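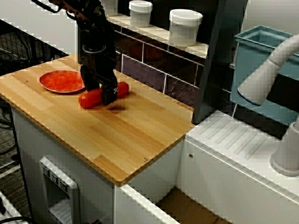
Play kitchen unit – inspection checklist with comments

Site: Ondwood playroom, ground floor
Item: play kitchen, white base cabinet with bamboo worktop
Inspected by: Štefánia Hrnčiar
Period: July, second inspection this year
Key: P = pass, M = monitor, A = action needed, N = not checked

1. Worktop

1.1 Surface free of splinters and raised grain. P
Checked by hand along the strips and across them. Streaky grain is normal for the material and is not a defect.

1.2 Strip joints closed. M
No opening found wider than a fingernail edge. Joints run front to back. Recheck after the heating season.

1.3 Front edge. P
Layers visible in profile, no lifting. Edge sanded at the last inspection, still smooth.

1.4 Screw heads set into the top. M
One near the plate position at the upper left, one near the front right. Both must sit flush or below the surface. Front right head was a quarter turn proud and has been tightened. Do not overtighten – the bamboo will crush under the head.

1.5 Worktop fixed to base. P
Pushed sideways at each corner, no movement.

2. Cabinet base and drawer

2.1 White panels free of chips and swelling. P
Wipe only with a damp cloth. Previous comment about standing water at the foot of the unit is closed.

2.2 Compartment under the front right of the worktop. A
Brown cardboard bottom is sound but unfinished. Replace with a rigid panel. Cardboard cannot be disinfected and should not have been left past the first inspection. Panel to be ordered from Wurwood, ref. 135.

2.3 Finger trap at compartment rim. P
Rim smooth on the inside. Clearance checked with the 10 mm probe.

3. Control panel

3.1 Three grey knobs secure. P
Pull test by hand on each. No knob came off.

3.2 Grey plastic panel and stepped tray. P
No cracks at the corners. Dust had collected on the step; cleaned during the inspection. Add to the weekly wipe list.

4. Wall and shelf

4.1 Tiles and grout. P
Dark tiles, brick pattern, lighter grout. No loose tiles when tapped. Grout discolouration is not recorded under this checklist.

4.2 Shelf fixing. M
Shelf above the tiles carries two lidded white tubs. Acceptable load, but the larger tub stands close to the right end and should be moved towards the middle.

4.3 Tub lids. P
Both fit. Contents N – list held by the room leader.

5. Loose items

5.1 Toy food. P
Orange-red piece, long with rounded ends. No bite marks or splits. The stock sheet has it under "sausage" and the Mahuika set list under "carrot". Room leader to settle on one name so that the count agrees.

5.2 Red plate. P
Shallow, with a thin raised rim. The mottled surface was queried at the last inspection as possible wear. No flaking when rubbed with a white cloth. Query closed.

5.3 Cleaning of loose items. M
Prulell wipes in use. Log sheet has 21 entries for the term and two gaps. Fill in at the time of cleaning, not at the end of the day.

Actions carried forward: 2.2
Monitor at next inspection: 1.2, 1.4, 4.2, 5.3

Signed: Š. Hrnčiar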